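Notebook, Leltstead survey, July, 6:40 a.m.

Back on the mound before the tour buses. Gaspard Poulain wants the visitor trail to start at the lower gate, because the lower gate has the parking. I want it to start at the spring, because the spring is why anybody lived here in the first place. We have agreed to differ in writing, at length, with copies to everyone.

Walked the spring route with Kenna Jardine and the wheel. 371 meters from the spring mouth to the gate threshold, going by the old stepped path and not by the goat track that Gaspard calls a shortcut. Kenna got the same on the way back, minus one stop to remove a thistle from her boot.

Steps: bad at the second bend. Two treads rock, and the drain beside them is full of last winter's hillside. Somebody has patched the third with cement and signed it, which I suppose makes it an inscription.
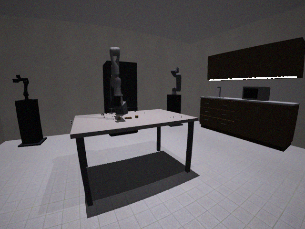

9:15. Darnell Begay brought up the draft text for the panels. Panel 4 still says the gate is "900 BC" with no hedging whatever. The pottery under the threshold will give us Iron Age and a stern look, and that's it. Changed to "Iron Age, possibly ninth or tenth century BC." Darnell says visitors like a number. Visitors also like the story about the tunnel to the sea, and we took that one out in the spring.

The burial cave panel is harder. Three communities tell three stories about who is in there, and each of them has at least one retired schoolteacher who writes letters. Current wording gives all three in the order they first turn up in written sources, without a verdict. Arlo Crenshaw thinks it reads like a lease. I've read leases. They're livelier.

Tadeusz Kaczmarczyk spent the morning on the east wall with the Dvorak notes, trying to match the old trench letters to anything still standing. Trench C may be our Trench F. Trench D may be the tea hut. He has found the north arrow on two of the old plans, pointing different ways.

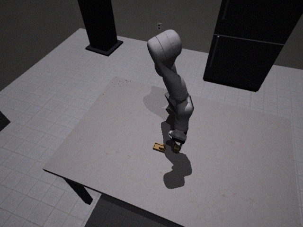
Can we open the cave to the public this season?

Only the forecourt. The inner chamber has a cracked lintel, and the Stalent engineers want a prop under it before anyone goes past the second step, me included.

Noon. Too hot to level anything, bubble and surveyor both drifting. Moved to the shade and redid the tour timing: eight stops, eight minutes each, plus walking. Kenna pointed out that I have never in my life talked for eight minutes at the cistern. Cut the olive press, put it back, cut the view.

Zilteo sent the revised handrail drawing. The rail now ends one step short of the bottom. Wrote back.

To do: clear the drain at the second bend. Ask Tadeusz for the better of the two norths. Find the wheel's cover, last seen on Gaspard's head.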